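Stores and Fittings: the white cabinet, second round

The two-door white cabinet at Gestelcombe is back on the work list. The first round, closed out in February, dealt with the carcass and the feet. The second deals with the doors, the two shelves and whatever is fixed to the inside. Kavitha Chowdary has the job sheet and wants comments on it before the end of April.

The doors come first. Both open fully and stay where they are put, but the gap between them at closing is uneven, wider at the top by 3 mm. The hinges have adjustment left in them. Maricica Marinescu proposes to take up the difference on the left door only and leave the right door alone, as it was reset last year and has held. The latch stays on the left door. A replacement from Herkar was tried on the bench and rejected: the throw is too short for this thickness of panel.

A word on screws. The doors carry small brass screws that date from earlier fittings, and some of the holes have been reused more than once. Anyone moving a fitting should plug the old hole, let the filler cure overnight and drill fresh at least 19 mm away. Longer screws in a tired hole are not a repair. Brass heads strip easily, so use a hand driver of the right size and stop when the head is flush.

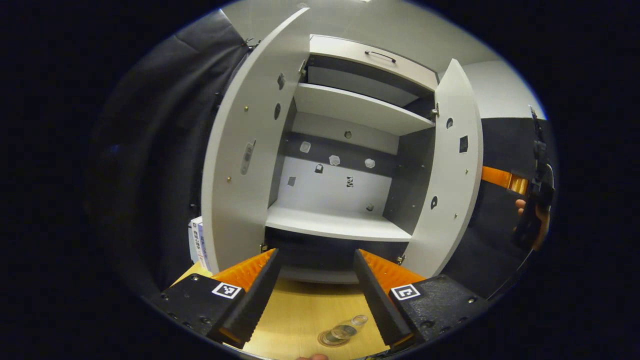
The white cabinet with both doors open. Drawer at the top, middle and lower shelves beneath.

The drawer above the middle shelf keeps its bar handle. It was going to be changed for a recessed pull to save depth, but the saving came to very little once measured, and the existing handle is easier to grip with gloves on. The runners will be cleaned and given a dry lubricant. No oil, please. Oil collects dust and the dust ends up in the drawer.

The shelves are sound. Floarea Surdu checked both with a straightedge and found no sag worth recording. Load stays at 32 lb per shelf, spread evenly, heavy items on the lower one. The front edges will be wiped down and inspected for chips at the same visit.

The back wall needs a decision. Three small translucent hexagonal pieces and three printed black-and-white markers are fixed there, along with a couple of small dark fittings. All of it stays in place for now. If the panel has to come off for the next stage, positions are to be measured from the underside of the middle shelf and written on the job sheet before anything is peeled or unscrewed. Adhesive residue comes away with warm water and a plastic scraper — solvent dulls the finish and should be kept off it.

The lower compartment is outside this round. Mavis Szabo has asked for a light in there, and that request has gone to Brudside for a price.

Comments on the job sheet to Kavitha. Spare hinge screws and hole plugs are in the Marchetti tin, second bay.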